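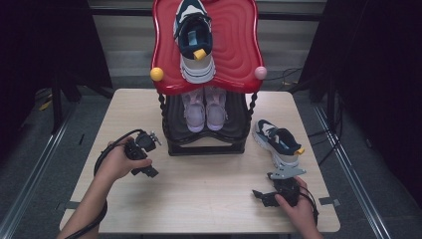

**Prudedton, October**

**Ticket 535: right gripper lags on close, hand-held pair, shoe stand task**
Status: open, much improved
Kit: Skaleo pair (in use), Stisutum pair (for comparison)

**What we saw**

Left unit is lovely. Right unit closes late. You squeeze, the fingers wait a beat, then they catch up all at once. On soft things you'd hardly notice, but picking up a trainer by the heel you really do, as the shoe swings a little before the grip settles. Logged delay on the right was 70 ms over the left, same firmware on both.

Task is the usual one: navy and white trainers go up on the red tray, lavender pair stays on the black shelf underneath. It's a great test for this sort of fault! The tray has a wavy rim and ripples all over it, so a late grip shows up straight away when you try to set a sole down neatly.

**Tried so far**

1. Restarted both units and the logger. No change.
2. Swapped the cables left to right. The lag stayed with the right unit, so the cable is fine. (I was sure it was the cable. I'd have put money on it.)
3. Swapped the ports on the hub. No change.
4. Ran the Stisutum pair through the same task. No lag on either side, but the fingers are narrower and the heel kept rolling out. I still prefer the flat grey fingers on the Skaleo for shoes, they sit so nicely against the back of the upper.
5. Opened the right unit and looked at the trigger return. Spring seated properly, nothing rubbing.
6. Reran the trigger calibration, this time holding fully open until the second beep. Lag dropped to about half.

Step 6 is the interesting one. The quick-start card says to let go at the first beep, and the saved open position was well short of where the trigger really rests. The first part of every squeeze was being thrown away as slack.

**Reply from Bajpai support, 14:20**

> Thanks for the very thorough log. Please set the dead zone to 2 on the right unit (it ships at 4) and repeat your step 6 afterwards. The card is out of date and we'll get it changed.

**Update, 16:05**

Done, and what a difference. Right and left now close together as far as my hands can tell. Set the second trainer down beside its partner first go and kept the yellow heel tab clear of the fingers.

Still to do:

- [ ] log the delay again with the new dead zone
- [ ] same setting on the left, check it doesn't get twitchy
- [ ] try the Stisutum pair with wider finger pads if Bajpai can send some
- [ ] lavender pair with both hands, lower shelf, tight clearance between the legs

Leaving this open until the new delay figures are in.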